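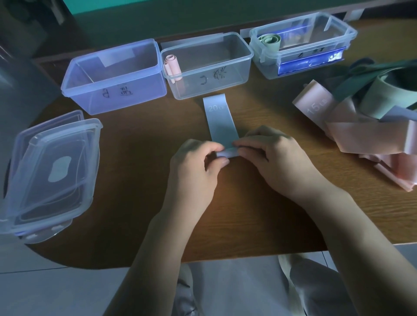 **bench_aguirre** wrote:
Has anyone paid for the Stutham two-arm packing kit yet? It's $3395 before the grippers and the sales guy keeps telling me it will handle "any soft goods." Our soft goods are resistance bands. They get rolled up and sorted into clear boxes, and I want to see it do that before I sign. Look at how the left hand pinches the roll on that 20 LB band while the right fingertips hold it down from the top. Their demo video is a dish towel folded in half. Once.

**dcisneros** wrote:
We had one on loan in March. Towels fine, T-shirts okay. Anything stretchy and it let go too early and the thing sprang open. Support told us to record 50 more demos. We did. Not much better.

**Visgate_Ekk** wrote:
Disagree with Damián. 50 is nothing for a job like this. We recorded 700 on ours and it rolls rubber strip all day. Slow, yes — but it does it.
— Ekkachai Ongart

**dcisneros** wrote:
All day with somebody standing next to it? And who paid for the hours to record 700 of anything?

**Visgate_Ekk** wrote:
Somebody checks in on it. I never said it was unattended.

**bench_aguirre** wrote:
That's kind of my problem though. The brochure does say unattended. Also that heap on the right, with pink, sage and dark green looped over each other — has yours ever pulled one strip out of a pile like that? Or do you lay them out flat first?

**Visgate_Ekk** wrote:
We lay them flat. Picking from a pile is the paid add-on and I haven't tried it.

**dcisneros** wrote:
So a person does the hard part. Ask for a trial on your own bands and don't pay a deposit.

**bench_aguirre** wrote:
Asked this morning. They want me to mail them samples. I'd like to be in the room, so we'll see.

Related threads
Brurkov soft gripper fingers, worth the extra?
Stutham firmware wiped my saved demos
Used two-arm kits, what to check
Is 256 GB enough for demo storage?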